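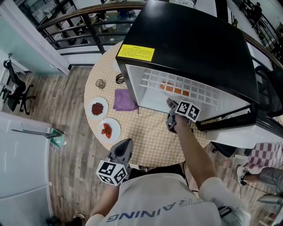

Section 3. Planning and Budgeting Your Station

Read this section before you order anything. It covers what to count, what to measure, and what to put on the purchase request for a Kellitell hand-held gripper station. Unpacking and pairing are covered in Section 4.

3.1 Decide how many operators you need

1. Write down how many people will be recording at the same time. One operator uses one pair of grippers, left and right, and one head-mounted camera.
2. Order grippers in pairs. Single replacements are sold, but they are matched at our end and take longer to ship.
3. Add one spare pair for any site running more than one operator.
4. Check the marker cubes on the quote. Each gripper ships with its cubes attached. Spare cubes are a separate line.

Note: Up to 16 operators can share one Kellitell license. Above that number you need a second license, even if the stations are in the same building.

3.2 Choose the table and the props

Props are bought locally and are not part of the kit. Sites often leave them out of the first budget and then pay for them from petty cash. Put them on the request from the start.

1. Pick a table the operator can reach across while standing. Round or square both work.
2. Cover the table with a cloth that has a small, even pattern. Buy two of the same cloth so one can be washed.
3. List the appliances your tasks call for. For food storage tasks, a compact refrigerator is enough. It does not have to be full height, and a tabletop model saves floor space.
4. List the small items: plates, a drinking glass, folded cloths, food or stand-in food.
5. Decide who pays for fresh food. Strawberries and cooked items are a repeat cost, while dried beans can be bought once and kept. 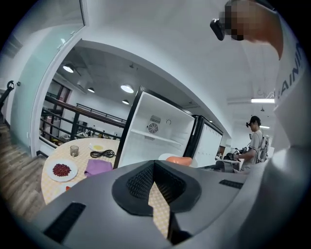
Figure 3-1. Table setting for a food storage task, seen from a gripper camera. A second operator is at the counter on the right.

Caution: Do not plan on a refrigerator that is also used for staff lunches. Buy one for the station and label it.

3.3 Measure the room

1. Measure the clear floor on every side of the table. The operator must be able to step back with both arms out.
2. Open each appliance door fully and measure again.
3. Mark the outlets. Budget for cable covers if any cord has to cross a walkway.
4. Look at the lighting. Ordinary ceiling lights are fine. Strong sun on the marker cubes is a problem, so price blinds if you have large windows.
5. If the table will stand near a railing or a stair, ask your safety contact to approve the spot before you order. 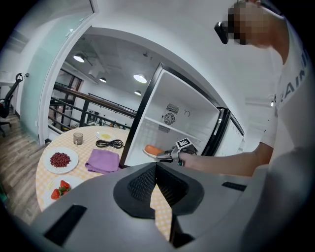
Figure 3-2. Reaching into the refrigerator with the door open. Allow for the arm, the gripper and the door swing together.

Note: The gripper adds length to the forearm. A shelf that is easy to reach by hand may be awkward with the tool. Try the reach with the cardboard template in the back of this manual before you buy an appliance.

3.4 Fill in the purchase request

1. Enter the hardware first: grippers, head cameras, spare cubes, chargers.
2. Enter the license.
3. Enter table, appliances and props as one group, with fresh food as a monthly amount.
4. Add cable covers, blinds and shelving if Section 3.3 called for them.
5. Quote form number 1283 at the top. Requests without it are returned.
6. Send the form to your Jisavano account contact. For sites served through Garrido, send it to Garrido and copy Afia Dankwa at Jisavano.

Quotes issued in September or later use the new price sheet. If you hold an older quote, ask for it to be reissued – the part codes for spare cubes have changed.

Caution: Binness chargers from the earlier kit fit the socket but must not be used with these grippers. Do not carry them over to save money.

3.5 Before you sign

Compare the quote with your operator count from 3.1 and your measurements from 3.3. Confirm the delivery address and the name of the person who will receive the boxes. Keep a copy of the signed form with this manual. You will need the order number in Section 4.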